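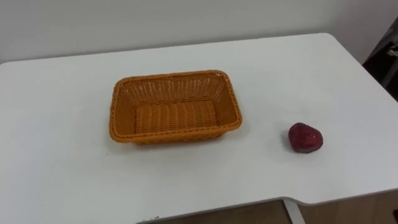

Watora fruit-to-basket set

Collected by the Lernero student robotics club for the autumn project. The task is to pick up one piece of fruit and put it in the basket.

Size: 3675 episodes, of which 2000 are checked – the rest still need labels.
Rate: 10 frames per second
Split: by session, see splits.txt

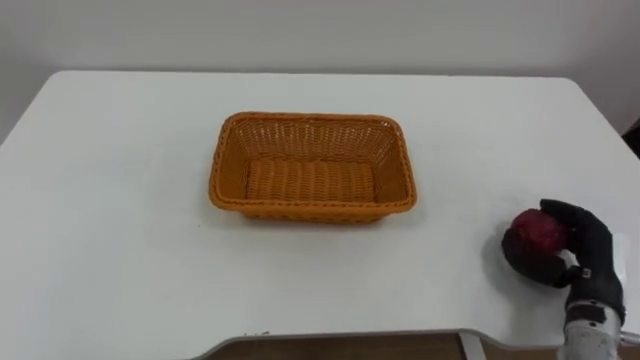

Apple in the right hand, basket still empty.

Known problems: the Thursday session has five episodes with no joint data. Skip them when training.

Contact: Elżbieta Nowakowski (data), Sheila Lockwood (club lead)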